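Kitchen table sort-out, part two

Finally got round to putting these up. The Pondberg house, kitchen end, one long Saturday. Plan was to clear the table by lunch. Did not clear the table by lunch.

For anyone new — we moved over from Piltitz in March and everything small that didn't have a home went into bags. Hair things, craft bits, stuff out of coat pockets, stuff out of the car. The bags then lived in the hall for weeks. So the rule now is one bag at a time, tip it out, sort it, put it away before opening the next one. Hair and craft bits go in a tray so they don't roll off and vanish under the stove. Fuzzy red thing and a spotty scrunchie first.

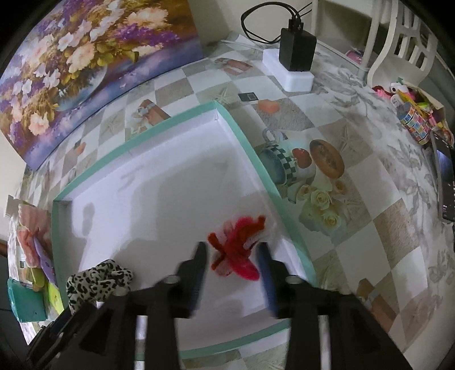

Bag two was the car bag, and I'd been putting that off. Old parking slips from Enstead mostly, 232 of them (yes I counted, was curious), all straight in the recycling. Pens that don't write. A key for something. If you're doing this yourself get a bin next to you before you start, I kept walking back and forth to the porch like an idiot.

Medicine goes up high in the cupboard over the fridge, door shut. Tissues split between the car and the drawer by the back door. Cloths get washed no matter what, even if they look fine. Still undecided on masks, probaly keep a few in the glove box and leave it at that. 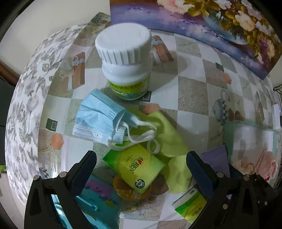

White bottle, blue mask, green cloth, tissues. Still to be put away.

Next up is the Kettle boxes, which are mostly paper and will be slow. Also want to do the drawer with the batteries and birthday candles in it, and the shelf above that if theres time. Tablecloth stays, several of you asked. No idea where it came from, it was in the house when we got here and I've got fond of it — the teapots and all.

More when the next bag's done.

Last updated: March
Contact | Copyright Pondberg House Pages | Back to top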